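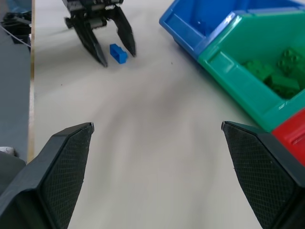

Changes to room bookings at Filside

From September, bookings for the two ground floor rooms at Filside will go through the front desk and no longer by email. The desk is open from 7 in the morning. Ring extension 282 or call in, and have the name of your group and the hours you need ready.

The Estska room now takes evening bookings as well as daytime ones. Groups that already have a regular slot keep it and do not need to apply again. If you want to give up a slot, please say so before the end of the month so that it can go to the next group on the waiting list.

The hire charge stays as it was. The deposit for the large hall goes up to 500, payable when you collect the key, and is returned once the hall has been checked. Tables should be wiped down and chairs stacked against the far wall. The kitchen is booked separately.

Keys for the side entrance have been recut. Old ones will stop working when the lock is changed, so bring yours to Hrvoje Lazarević at the desk and he will swap it.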